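# How does a robot learn to take a computer apart?

Notes for the Planska kids' page – Ubaldo Fabbri, 2023-01-20

Short answer: it gets shown. Lots and lots of times.

Longer answer, quick as I can. 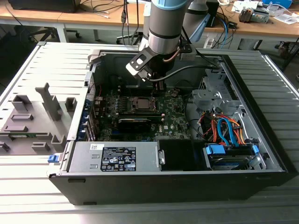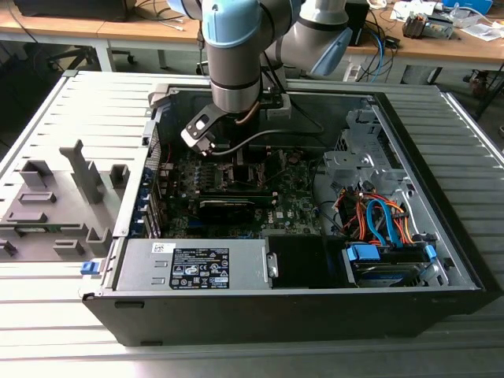 Our project is called Kukadus and its job is collecting examples. An example is one go at one small job, saved from start to finish. Where the arm was, how far the fingers were open, what the cameras saw. All of it. Say the job is "pick up the processor" (the chip that does the computer's thinking). You'd just grab it, right? But look how much stuff is packed inside a computer – the orange and red wires, the blue tabs by the hard drive, the metal frame around the socket. The robot doesn't know which bits matter. It has to work that out from the examples, so we need loads.

## So who does the showing?

A person. They steer the arm through the job, slowly, and the computer writes down every move. Then everything goes back to where it started, and off we go again. And again. A bit like practising your spellings, only the spellings are screws.

We have saved 2,870 examples so far. After checking we kept 2,808.

## Why chuck some away?

- the recording stopped half way
- somone bumped the table
- the label was wrong (it said "memory" but the job was "processor")

A wrong label is the worst one. Imagine a spelling book with the wrong words in it! You'd learn them wrong too.

## What about mistakes?

We keep some of those. If the arm misses the chip and the person has another try, that's useful. The robot gets to see how to fix a miss. There are 427 like that, all marked so nobody mixes them up.

## Do they all have to be the same?

No, please not. If the computer always sat in the very same spot, the robot might only learn that spot. Move it a bit and – stuck. So we shift things. Turn the case a little, change the lights, swap the person steering. The team at Marino have 17 people who take turns and they all do it diffrently, which is good.

## Then what?

The examples go into a learning program. It looks for patterns: when the cameras see this, the arm usually does that. Then it has a go by itself and we watch, near the stop button.

More jobs coming in September. Next up: memory sticks.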